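Turntable, ring, coupler: notes on a noisy microwave

Filed under: kitchen, repairs

The microwave in our kitchen is a Faltgate, cream-white, bought secondhand when we moved in. It has heated oatmeal and leftovers every day since then without complaint. In July it started to knock. The knock came once per turn of the plate, always at the same point, and it was loud enough to hear from the hallway. I spent two evenings on it and wrote down what I did, mainly so I can find it again next time.

First, the parts. There are only three that you can remove without tools. The glass plate sits on top. Under it is a roller ring, a plastic hoop with small wheels. In the center of the floor is the coupler, a small piece that fits over the motor shaft and drives the plate. Everything else is behind screws, and I leave that alone. The high-voltage capacitor can hold a charge after the plug is out, and a noisy plate is not worth that risk.

What I measured

The plate on ours is 355 grams short of what the parts listing gives for the replacement. I put this down to the listing. It may include the box. The diameter matched, and that is the figure that matters, along with the shape of the raised part underneath that locks onto the coupler. Two plates of the same diameter with different hubs will not swap.

I timed the rotation with the kitchen clock. Ten full turns, divided by ten, repeated three times. The results agreed to within a second, so the motor was running evenly. That moved my attention to the ring.

The ring had a hard brown deposit on its running surface, probably syrup. One wheel would not turn at all when I pushed it with a fingernail. A stuck wheel slides where it should roll, and when it reaches the deposit it climbs over it and drops. That matches one knock per cycle well enough for me.

Cleaning

I unplugged the oven and let the glass come to room temperature before washing it. The ring went into a bowl of warm water with dish soap for half an hour. The deposit came off with a plastic scraper. The axle of the stuck wheel needed a toothpick, then more soaking. No oil. Oil in the cavity will heat up and smell, and it collects crumbs.

The floor of the cavity has its own track where the wheels run. I wiped it with a cloth wrung almost dry, going from the center outward, and went over it again with a clean one. The same cloth did the side walls and the inside of the door. The door seal gets only a damp wipe. I do not scrape there under any circumstances.

With the door wide open the cavity lamp stays on, and it is the best light for checking the glass once it is back in. I also look at the two latch slots next to the controls. Crumbs collect at the edges of these, and a dry cotton swab takes care of it. 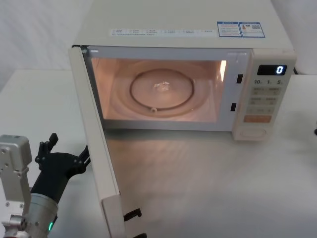

Reassembly and test

Ring first, centered on its track. Then the plate, lowered flat and turned by hand until it drops onto the coupler. There is a definite drop of a few millimeters. If the plate rocks when pressed at the rim, it is not seated.

The test load was a mug of water, placed off center. Never run it empty. I gave it two minutes at full power and listened. No knock. I repeated it with a heavy casserole dish, also filled with water, and got a faint rubbing sound for the first quarter turn and nothing after that – most likely the ring settling.

If the noise had stayed, the coupler would have been next. Zillalberg sells one that is supposed to fit, for less than the price of lunch. The plate is more of a problem. The only source I found was Utov, which ships from far enough away that the postage costs more than the glass.

Intervals

The ring now gets washed on the first of the month together with the sink strainer. The plate goes in the dishwasher whenever it looks like it needs it. Spills get wiped the same day, syrup in particular.

One open item: the door has a little play at the hinge side. It closes and latches properly, and I could not see a gap anywhere along the seal. I will check it again when I do the ring next month, and if it has gotten worse the oven goes to the repair counter at Lazarević.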